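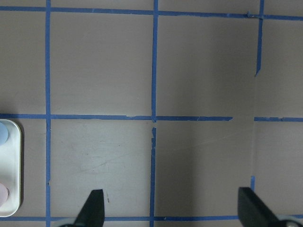
My neighbor in Catholm told me that a grid of tape never survives a winter on a table, and that I should draw the lines with a pencil and be done. Maybe she is right. But I like the blue painter's tape, I can see it without my glasses.

I use the squares for sorting beads before I pack orders for Gerero. On the right side the tape is torn and one crossing is missing, so two colors can easily visit each other there. Last evening I had 390 beads to sort and I was guessing where the border is.

In April I bought a roll at Awan, 30 meters, and there is still enough of it. I will pull off the torn ends first - slowly, with a fingernail - and put new strips over the gaps. The long line on the left is still straight, so I leave it alone.

2020-12-28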